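Progress report, second period (closing in March)
Project: Two-arm assistance in appliance refurbishing, Clorkavley workshop
Prepared by: Diệp Lò, project coordinator
For: Grasusov Fund, attention Qiuyue Lü

## 1. Summary

In this period we moved from tests on one practice unit to regular work beside the technicians. The two-arm station now does a part of the inspection and cleaning of small refrigerators, under control of an operator. We are behind our plan in one task (gasket removal) and on plan in the others. The spending is inside the approved budget, and the financial table is sent separately by the accounting office.

I would like to ask you to read section 4 with attention. The changes for the people have been larger than we wrote in the proposal, and two of our requests come from there.

## 2. Work done

The workshop received 678 small refrigerators in the period. Of these, 135 passed through the station for at least one step. The rest were handled fully by hand, as before. We chose the units for the station by size only. The arms cannot reach the back wall of the bigger models, and we did not want to move the base during a shift.

The steps we tried are:

- opening the door and holding it open while a technician looks inside
- taking out shelves and bins
- wiping the inner liner and the door
- closing the door and checking that it stays closed
- pulling the old gasket out of its channel

The first step is now reliable enough that the technicians use it without asking us. Taking out the wire shelves works well on most models, but some shelves have a small clip at the back, and then the operator must stop and call a person. Wiping is slow. The surface is clean at the end, and the technicians accept the result, but by hand it takes less time. We continue with it for the reason explained in section 4.

Door work needed the most practice from the operators. A door that is opened too fast pulls the whole cabinet with it, and an old hinge can bend. We wrote a short procedure in which one gripper stays near the edge of the door and the other is free to work on the inside. The free gripper has to come back to its rest position before the door can move again.

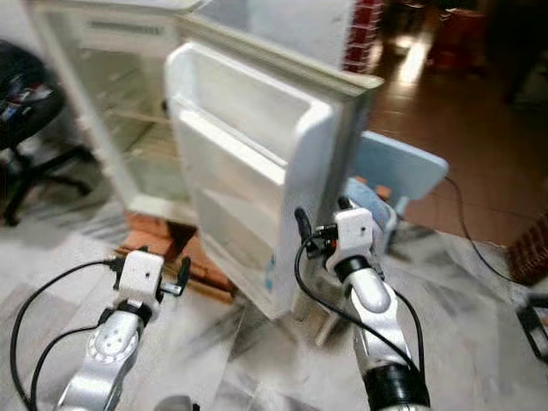 *Figure 1. Door work on a small refrigerator, with the door fully open and the right gripper at its edge.*

The gasket task is where we lost time. Our plan said that the station would remove old gaskets alone by the end of this period. It does not. An old gasket becomes hard and tears into pieces, and the gripper fingers then lose the end of it. We asked Cheng, the supplier of the fingers, for a thinner shape. They have sent us a drawing and we answered with comments. Until the new fingers arrive, gaskets are removed by hand.

## 3. Problems and what we did

**Floor covering.** A loose covering on the floor makes folds when a cabinet is turned. The operators reported it early and we now fix the corners with tape at the start of each shift.

**Unit height.** Small cabinets stand too low for a comfortable reach of the arms. We raise them on blocks, and a technician checks by hand that the cabinet does not rock. I am not fully satisfied with this. A proper low table with a locking plate is included in our request below.

**Stops.** The station was stopped for 11 working days in total. Most of this time we waited for a replacement joint. We have since bought a spare one.

## 4. Changes for the technicians

The inspection team has the same number of people as at the start, and no contract was changed because of the project. What has changed is how the day is divided.

Before, each technician did the full unit, from the door to the compressor. Much of the inside work is done on the knees with the head in the cabinet. In the proposal we said that the station would reduce this part. For the units that go to the station, this is true, and it is why we keep the slow wiping step. Several people told me their back is better at the end of the shift. I have only their words for this and we did not measure it.

Three technicians were trained as operators. They like the work, but they also say that it makes the eyes tired, and that after a long turn they feel "far" from the machine they are repairing. We began with turns of half a shift. Now they change after roughly one hour, and the complaints became fewer.

There is also a difficulty we did not expect. The technicians who are not operators feel that they receive the heavy and dirty units, and the station receives the easy ones. They are partly right, because we select by size. We discussed it in a team meeting in which I took the notes, and the team proposed that everybody who wishes should be trained. I support this proposal. The shift plan will be more complicated, but I do not see another fair solution.

The question of pay is open. The operators ask if the new skill will be recognized. Management at Anon, our parent company, has promised an answer before the next period starts.

## 5. Next period

1. Train the remaining technicians who have asked for it.
2. Test the new fingers on old gaskets, if Cheng delivers them in time.
3. Keep a simple record of tiredness and pain, filled in by each person at the end of the shift.
4. Write down which models have the shelf clip, so that the operator knows it before beginning.

## 6. Requests to the Fund

We ask for your agreement to move the unused part of the travel line to training hours, and to buy one low table with a locking plate. We also ask to move the gasket result to the end of the next period. If the new fingers do not solve the problem, I will propose to remove this task from the project and I will write to you before doing so.

Diệp Lò
Clorkavley workshop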